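2022-04-25
Bench notes, Mumulell cell

Question on the whiteboard, in Lise's handwriting since March: "Can it do the drawer yet?" The drawer being the one at Noonan where 299 bits of plumbing and electrical stock live in sin. Every shop has one. A bored teenager could sort it in an afternoon, and so far the teenager is winning.

For now I'm sticking to a few parts from it, plus the job everyone hates, which is putting the two halves of a split clamp together.

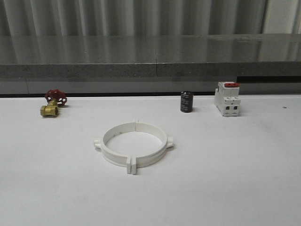 Parts: gate valve, split ring clamp, capacitor, breaker.

Clamp first. By hand you pinch the halves, wiggle, swear, done. The arm has two fingers and no wiggle to speak of. It holds one half and the other half is free to wander off across the table, which mine do at home as well. I lowered the approach speed to 40 and told it to come in from the side with the flanges facing.

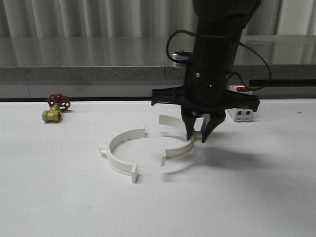 Grip is set on the outer tab for now, fingers straddling it. I'd prefer the band itself, but the rim is in the way and I refuse to reprint these again. If the half tilts, the flanges meet at a slant and you get a very expensive oyster. Must try a softer pad. Also must find out who has the softer pads.

Plodau claims their planner will handle "typical household assembly" out of the box. Their typical household evidently has no plumbing. We gave it 2000 tries in simulation and it became very good at simulation.
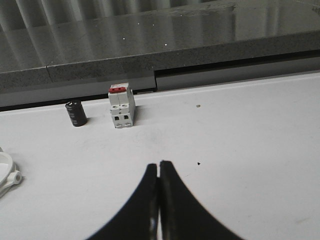
Cathal Ó Dubhghaill thinks I'm asking the wrong thing altogether: a plumber doesn't want the clamp closed on a table, he wants it closed upside down under a sink, around a pipe, with his head in a cupboard. Fair. I have written "sink" on the whiteboard under "drawer" and hope nobody reads down that far.

Still to settle: where the arm should let go. Too low and the fingers foul the rim on the way out; too high and gravity gets a vote. Current plan is to open wide, straight up, 3 seconds' pause before any sideways move.

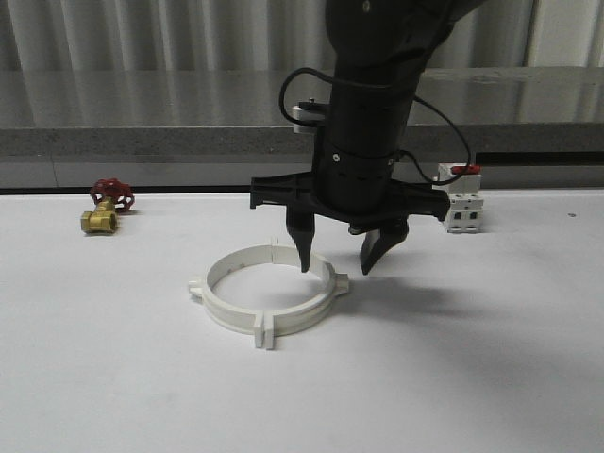
Clamp flat on the table, gripper open over the back rim.

To do: pads. Ask Zurngate about the wrist cable. Valve next, by the body, leaving the handwheel alone. Lise wants the teenager's hourly rate for comparison.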